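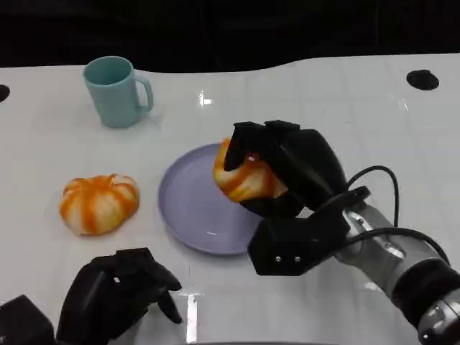
2023-02-01

Long shift, and my feet hurt. I was again at the training table in Lallby, in the hall where we packed gift boxes by hand until the autumn. Today was plates and small pumpkins. The robot must take one pumpkin and bring it to the plate, and after that I put everything back and we begin from the start. Howard Rudd wrote 400 on the whiteboard as the number for this week. Under it he wrote 1031, which is the order from Rarnstead, and he did not explain more.

I noticed that I have begun to hold things differently. At lunch I took an apple from above, with all fingers down, exactly as the machine does it. Dean Dobson saw this and laughed so much that he had to put down his tea.

He is less cheerful about the rest. We were 15 on the packing line and now we are 6, the others moved to Clegg or left. Dean says we are teaching our own replacement to be polite with the crockery. I don't know if I agree. My wrist, which gave me almost two years of pain, is quiet now, and I sleep. But I miss the talking. On the line we talked all day about children and football, and at the table I must watch and write my notes – one word for each try, good or bad or dropped.

Mrs Fekach telephoned from Clegg in the evening. She asked if her old locker is still free. I said I will look tomorrow.

Must buy bread and stamps.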